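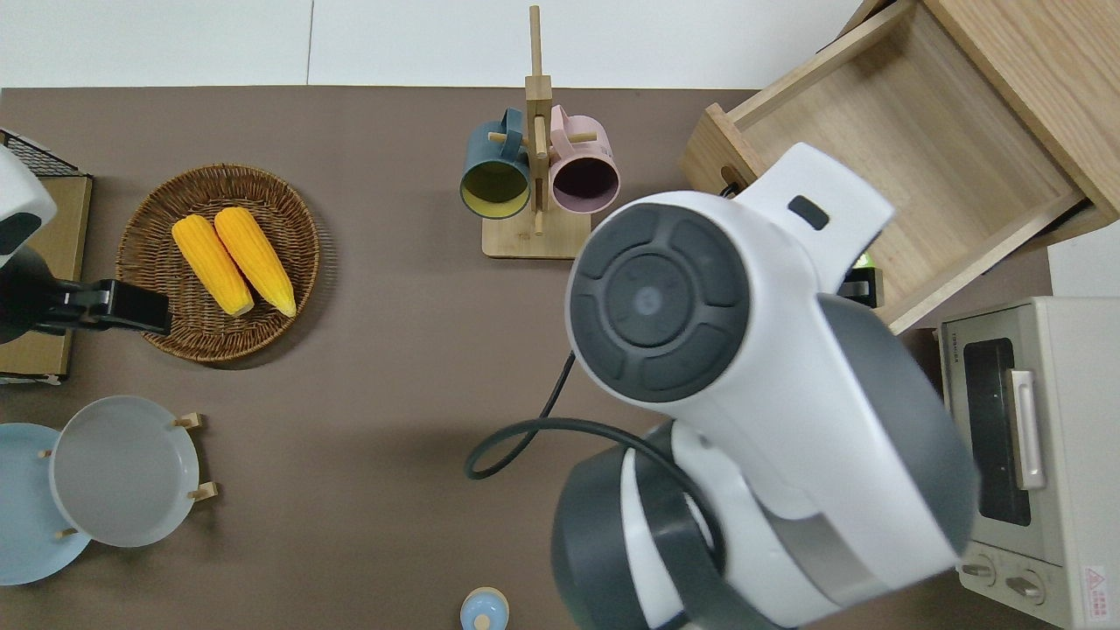

## Visit to Keltitz, 29 Mar 2025

The delegation from Tunthorpe was received by Birger Öberg and shown the kitchen room. Two ears of corn lay in a woven basket beside the mug rack. 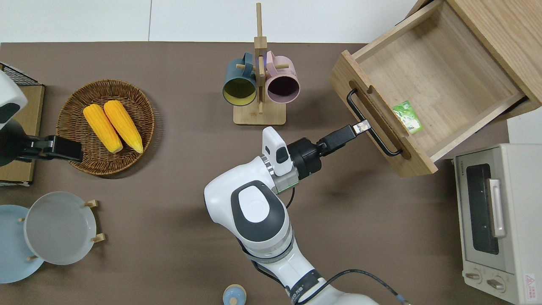

Ms. Goh asked about the oak drawer unit, which Stefanou supplied in November. Its open drawer has a black bar handle. 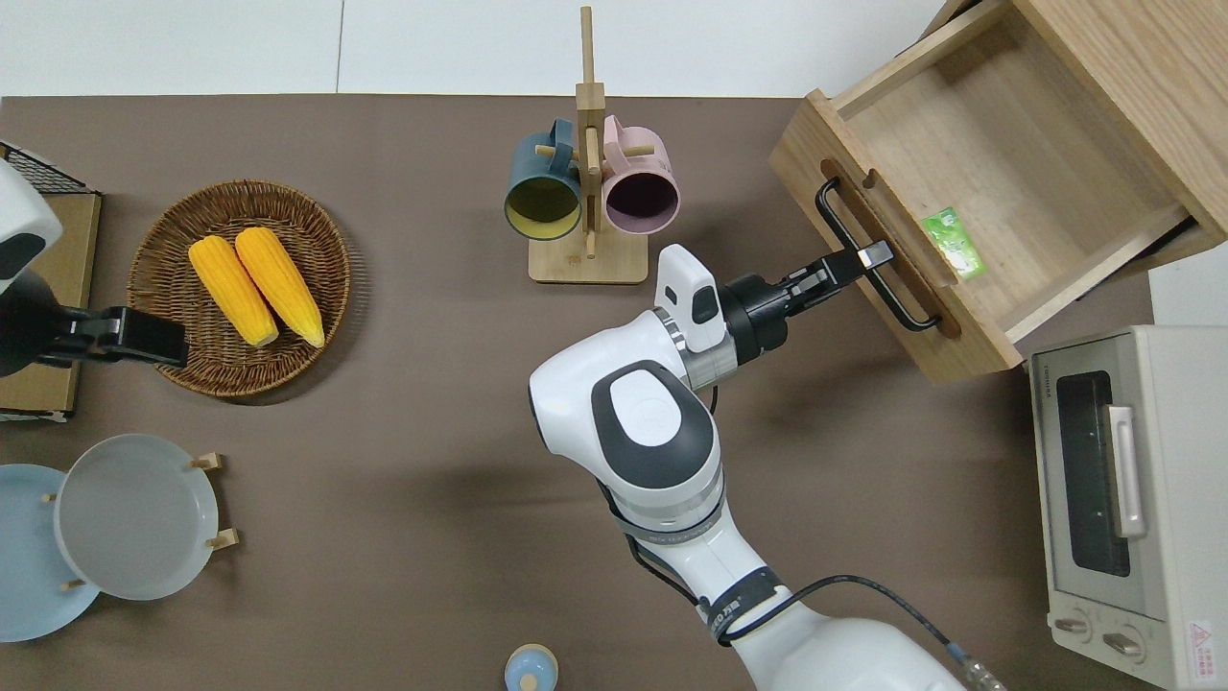
Mr. Öberg stated that small packets are kept there and that the mugs remain on their pegs. 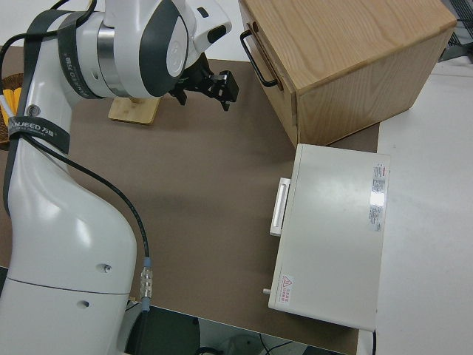

The delegation thanks its hosts. A second visit is planned.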